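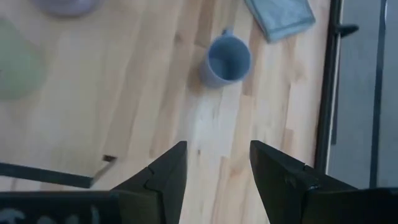 From: Teodoro Meléndez
To: Timber Tables list
Date: Sep 7, 2024
Subject: Re: Pale rings and glare on a strip top

Polishchuk wrote:

> I've got a strip-laminated top, pale softwood, plenty of knots. Varnished in May
> by the previous owner. Two questions for the list. First, hot mugs. We put them
> straight down and I now have a couple of cloudy rings near one end. Is that the
> varnish or the wood? Second, the middle of the table is a lot shinier than
> the ends. Should I strip the lot or can I knock it back by hand? I don't
> want to take it outside as it won't go through the door in one piece.
> Coasters have been suggested and rejected by the rest of the household.

Rings first. If they're white or cloudy it's the varnish, and you can usually get rid of them without touching the wood. If they're dark, water has got through the finish and into the timber and you're looking at sanding. From what you say, yours are the first kind.

What worked on ours was patience. Leave the spot bare for 3 days, no cloth over it, nothing sitting on it. One of our two rings faded by itself. The other I rubbed with a bit of paste wax on a soft rag, going with the boards, and it took two goes on consecutive evenings. I wouldn't use the iron-and-towel method that gets passed around on this list. It may well be fine on shellac but I made a bigger mark with it than the one I started with.

On the shine, don't strip it. Ours is a blond top in narrow strips, with darker knots and streaks through it, and the middle throws back a fair bit of light. Ends get leaned on and wiped more, so they go dull sooner. I went over a test patch with 600 grit wet and dry, used wet with a drop of dish soap, very light pressure, and it evened out. Wipe it off as you go so you can see the colour of the slurry. White is varnish. If it turns brown, stop, you're through.

Watch the seams between strips. They sit slightly proud on an older top and that's where you'll cut through first. I use a cork block and keep off the last 2 cm at the edge, then do the edge by hand with no block.

For wax I've used Prulix and Casovska. Prulix is softer and easier to get off again. Casovska smells stronger and takes longer to buff – not a problem if you can leave the windows open. A 26 mm brush is enough to work it into the seams, or an old toothbrush.

As to coasters, we don't have them either. We keep a blue-grey cloth folded on the table and hot things are meant to go on that. The mugs mostly end up on the bare wood next to it. The ceramic ones with an unglazed foot ring are the worst for fine scratches, so run a thumb around the base and if it feels gritty, rub it on some of that same wet paper until it's smooth. Bowls and plates the same.

If you do end up having to refinish, Hondusum still sells the water-based satin in small tins. It stays pale and doesn't yellow softwood the way the oil one does. Ask for satin by name, as the matt marks badly in a kitchen.

Could you post the width of your strips? I've got some offcuts in the shed you could practise on if they're close.

Teodoro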